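Wiping notebook, December, started 9:40 with coffee

Carrying on from the last entry, which ended with the words "try red next" and a stain on the page that I assume was the red.

Purpose: find out how much red comes off plain white paper with the beige blocks, and how much simply gets moved to a new address on the same sheet. Blue was easy. Blue practically apologized and left. Red is the one everybody complains about, so red gets the table for the day.

Supplies as logged:
Paper, Postside, 100 gsm, white, one ream opened
Red, Dirker washable (their word)
Blocks, Dogar, beige, the ones sold for either job, scrubbing or erasing
Water, 300 ml in the jug, kept on the shelf by the door after last time
Paper towels, whatever was left

Before starting I went over the tabletop with a damp towel and then a dry one. It's the new white Stindico top, and the wall behind it is still that pale gray that the paint can calls something much more romantic. I had argued for a darker table. White shows every mark, which I was told is the point. Fine. 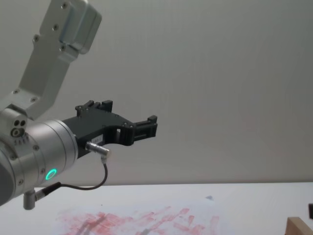
White top, gray wall, the corner we're using for the red sheets.

9:55. First sheet. Laid the red on with the side of the stick, left it one minute, then wiped dry. Result: pink weather. The color lifted a little at the middle of the stroke and settled down comfortably at both ends. Page got fuzzy where the block went over the same spot too often.

10:10. Second sheet, same again with lighter pressure. Less fuzz, same pink. Taped the corners this time, and the tape took a strip of paper with it when I peeled it. Stopped taping.

10:30. Tried a barely damp block. Better pickup for the first few strokes, then the block fills up with red and becomes a paintbrush. After 60 strokes there was more red on the sheet than I remember putting there. Rinsing the block helps. Rinsing the block is also how the sink got involved.

Note on the block: turn it to a clean face early. I kept waiting until it looked dirty, and by then it had been dirty for a good while.
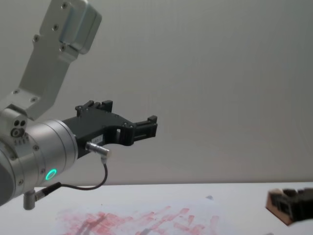
A remark added in pencil on the facing page, unsigned: has anyone tried blotting before wiping, and does the paper have to lie square to the table edge, or are we just being tidy? To which I answer no, and yes, we were being tidy. Third sheet got blotted first. Annoyingly, it came out cleaner. Fourth sheet went down crooked and it made no difference I could see, except to my mood.

11:15. Sheets now go down at whatever angle they like. Wiping in one direction keeps the smears in a narrower band. Going back and forth spreads them out nicely, if a large pink area is what you want.

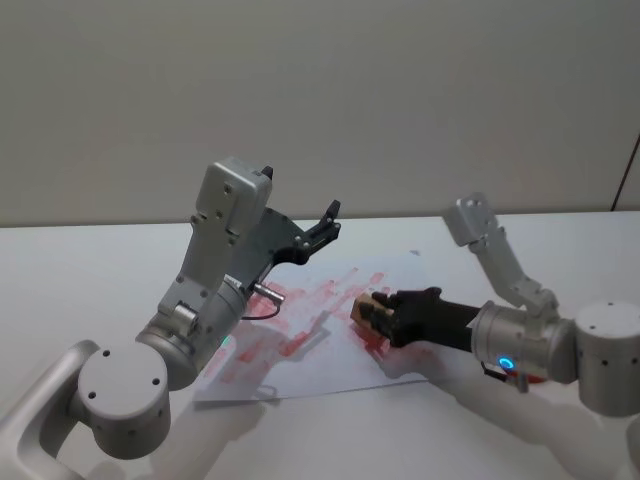 Beige block against the sheet, red smears and smudges.

11:40. Stopped to write this up and look for more towels. There are 2 left on the roll.

For the next round:
- blot, then wipe, one direction only
- fresh block face for every sheet
- try the heavier Postside if there's any in the cupboard behind the printer
- ask Dirker what "washable" was measured on. Shirts, I bet.
- red out of the sink before anyone else needs it

Used sheets are in the flat drawer, numbered on the back in pencil. The first one is missing its corners.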